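Notas para a fala: reparar antes de comprar
Oficina aberta de Marnville, sala pequena, junho

Abertura (devagar, respirar antes)

Boa tarde a todos. O português não é a minha primeira língua, por isso peço paciência se eu procurar alguma palavra.
Vou falar de coisas que se estragam em casa e do que fazemos com elas.

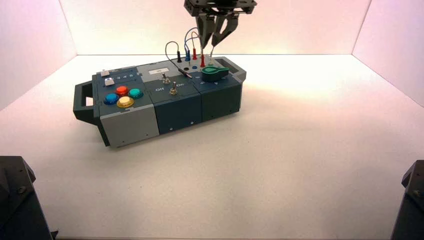
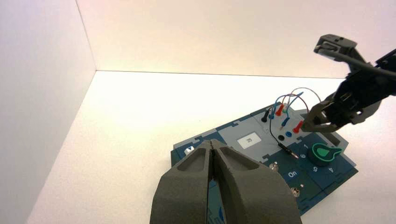
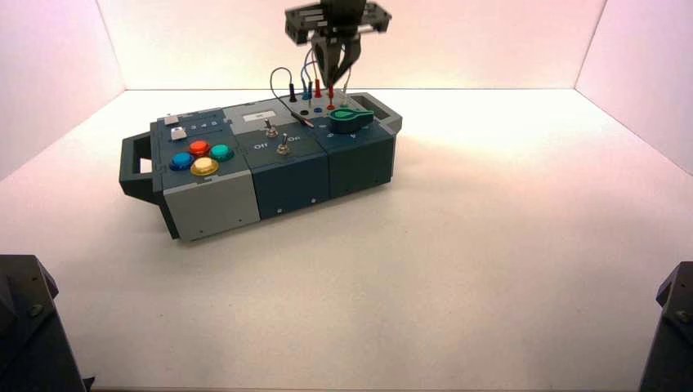 Placa modular sobre superfície branca, três vistas.

Primeira parte: a gaveta

Perguntar quem tem em casa uma gaveta com aparelhos parados. Esperar as mãos.
Em Marnville recebemos, no último ano, 2.743 objetos. Saíram reparados mais de 2.250. Dizer os números uma vez só e mostrar a folha.
O que chega mais: torradeiras, candeeiros, rádios. Muitas vezes o defeito está no cabo ou na ficha.
Contar a história do candeeiro que voltou sete vezes. (Se houver riso, esperar.)

Segunda parte: as peças

O problema maior é encontrar a peça. Na oficina de Trustov guardam os parafusos por tamanho, em frascos. Nós guardávamos por aparelho e perdíamos muito tempo com isso.
Explicar a diferença entre cola e parafuso: uma tampa colada quase sempre se parte quando a abrimos.
Aqui falar do rádio Haruna. Abre-se com cinco parafusos iguais, e isso ajuda muito quem está a aprender.

Terceira parte: como começar

Desligar da tomada. Repetir esta frase.
Tirar uma fotografia antes de cada passo.
Pôr as peças num prato, pela ordem em que saem.
Se houver cheiro a queimado, não continuar e trazer à oficina.

Fecho

Mencionar o catálogo Jistwood, está na mesa à entrada, podem levar.
Perguntas. Se perguntarem por micro-ondas: não reparamos.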